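April, household textiles notebook
Morning, back bedroom

Item 199 in the ledger: brown corduroy, bought by Dionysis as "Halar, medium wale, hardly used." I have stopped arguing with his purchase notes. The corduroy is ours now, and the job is to find a way of laying out and folding it that doesn't leave a shiny bar across the ridges when it comes off the shelf. The good table is covered in Alina's curtain linings, so the work moved to the bed.
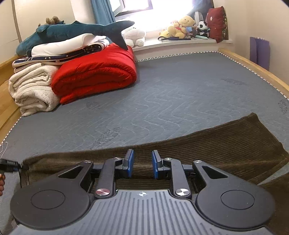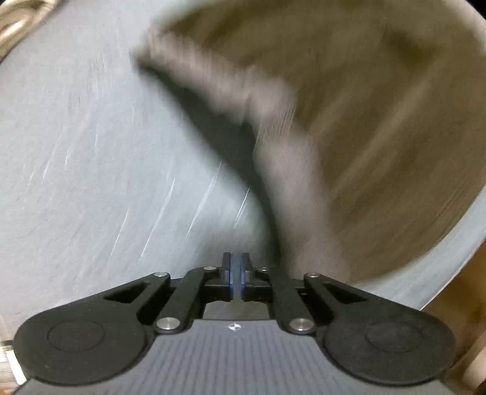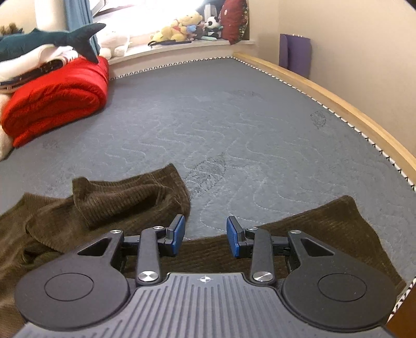
Brown corduroy on the bed in the first and third; the second is the inside of the big round metal vessel, scratches included.

Surface. The bed makes a decent layout table for anyone with a forgiving back. It is big, it is clear on the near side, and the wood frame stands as a straight reference to work from until it gets to the curve, where it stops being a reference and becomes decoration. The blue-gray mattress cover is quilted in a wavy pattern, and I spent longer than I would like to admit lining up an edge with a wave. Do not line up anything with the waves. They have no opinion about straight.

The quilting has one good side. Corduroy on a smooth table slides when you pull a crease out, so you fix one corner and lose the other. On the quilting it stays where it is put. The bad side is that you can't press on it. Any pressure goes down into the mattress and comes back up as a dent somewhere else, so hand smoothing only, long strokes, no leaning.

Loose white threads at the edge of the mattress. I left them alone. Alina believes every thread can be pulled and I believe that is how you end up with no mattress. If anyone feels strongly, use scissors, and keep them off the zigzag piping.

The bedding got pushed up to the head end in a pile, with the cream fleece blanket folded near the bottom of it. The fleece must stay away from the corduroy. Fleece sheds, corduroy collects, and I have already done one evening with the sticky roller this month. If the pile has to move, move it to the chair and not to the foot of the bed, where it will be sat on and then blamed on me.

Laying out

Tried it first with the ridges running across the bed. Looks tidy and is awkward in practice, as you are always reaching over the cloth to get to the far edge, and the far edge comes up in a fold as soon as you let go of it. Turned it so the ridges ran away from me. Better reach, worse view: from the side of the bed you can't tell a bent ridge from a shadow. Went back to across.

What works so far, in order:

Put it down loosely, bunched, near the edge of the bed. Don't throw it. Throwing is for sheets and for people in films.

Find one long edge and bring that to the near side. Ignore the rest of it while you do this, even if it is sitting in a heap and looks reproachful.

Walk the far edge out a little at a time, from the middle toward the ends. I started at the ends and got a diagonal fold that would not leave. Pulled it left, it went right. Lifted it, and it lay down again in the same place.

Smooth along the ridges, never across them. Across, the pile lies over and you get a pale patch that looks like wear. Along, it stands up again. Dionysis says he can't see the difference. Dionysis was also the one who wrote "hardly used."

Check for the deep folds underneath before calling it flat. Corduroy is thick enough to hide a double layer quite well, and the top will look respectable over a disaster. Slide a flat hand under, palm up, and feel for it.

Folding

The shop fold (halves, halves again, thump) is what gave us the shiny bars on the Pruitt chair covers, so that one is out. Corduroy does not mind being bent. It minds being bent sharply and then having a stack of other things put on top of it for a winter.

Version one: thirds, with the ridges on the outside. Neat parcel, sits well. The outside bend opens the ridges up like the pages of a cheap paperback, and you can see the ground cloth between them. No.

Version two: thirds, ridges on the inside. The bend closes instead of opening, and the marks end up in the valleys where they are harder to see. Springier parcel, wants to open by itself. I put a folded pillowcase inside each bend to keep the curve soft and it behaved for the time I watched it.

Version three was rolling, at Alina's request. A roll is the kindest thing for the pile and the unkindest for the shelf. It also has to go around something. We used the cardboard core from the Windov lining paper, which turned out shorter than the cloth is wide, so the ends flopped over like ears. Rolled is the right answer if we get a longer core. I have written "longer core" on the shopping list under the two other times I have written it.

Going with version two for now. Left a parcel at the end of the bed with the pillowcase in it, to be looked at again tomorrow before anybody gets enthusiastic.

The metal vessel

Alina wants to know whether it can stay in service for brown things. My view is that it can stay in service for anything that isn't delicate. The inside has fine scratches all over the bare metal, and a few bright ones that catch the light, slanting the same way. I ran an old stocking over the surface, which is the cheapest test there is. It snagged in one place near the rim and nowhere on the scratches people complain about. So the scratches are ugly and harmless, and the snag is small and guilty. Marked it on the outside with a bit of tape. Somebody please file it down. Somebody is probably me.

Corduroy would survive it either way. The stockings, the crepe scarves and anything with a float on the back go in the enamel basin from now on. The enamel basin is smaller and heavier and has a chip of its own, but the chip is on the foot.

Also on the vessel: it is too wide for the shelf that was put up for it. The shelf was measured from the Amton catalog, which gives the width without the rim. Whoever measures next, measure the thing and leave the catalog in the drawer. Until then it lives on the floor by the door, where everyone has now kicked it in turn, and it rings like a church.

Time

The whole business took almost 90 minutes for one piece of cloth, and most of that went on the waves, the diagonal fold and a discussion. The actual sequence, once settled, goes quickly. I did it again from a bunch to a parcel while the kettle boiled, and the second parcel looked better than the first one. I have no explanation beyond hurry.

Afternoon additions

Dionysis came by and asked why it wasn't being done on the table. Showed him the table. He moved one curtain lining to the left, looked at it, and moved it back.

He does have a point about the height. The bed is low for this, and after the third layout I was working on my knees, with my elbows on the mattress edge, which pulls the cover down and takes the cloth along with it. If the bed is used again, kneel on the folded rug, keep your weight off the edge, and take your watch off. Mine caught a ridge. No harm done to the cloth. The strap looks furry.

Alina asked about steaming instead of all this smoothing. Yes, in principle: steam from the back, cloth hanging, nothing touching the pile. In practice the steamer spits when it is low on water, and it is always low on water. I would rather have a crease I can argue with than a row of spots I can't. She is going to try it on an offcut. Offcuts are in the flat drawer, under the zips. Please use one from the Halar bag so we are comparing like with like, and write on the back of it which way the pile runs before you start. A pencil arrow is enough. Chalk comes off in the steam and then everybody remembers it differently.

She also thinks the color is olive. I have it in the ledger as brown. By the window it goes greenish, and under the lamp it is plain dark brown, so both of us can go on being right as long as neither one moves. Ledger now reads "brown, olive in daylight (A.V.)" and I have initialed the first half.

To do

File the snag on the vessel, then do the stocking test again.
Longer core. Measure the cloth width first, and write it on the list this time.
Look at parcel two in the morning: check both bends, ridges and ground, near the lamp and by the window.
Lint off the corduroy if the fleece has got to it.
Put the bedding back on the bed in some form that a person could sleep in.
Ask Dionysis what "hardly" meant. There is a worn strip along one edge, short and quite straight, that was there before I started, and I want it in writing before the folding gets the credit.

Late note: the pillowcase I used as padding was the last clean one. Replacement is on the line.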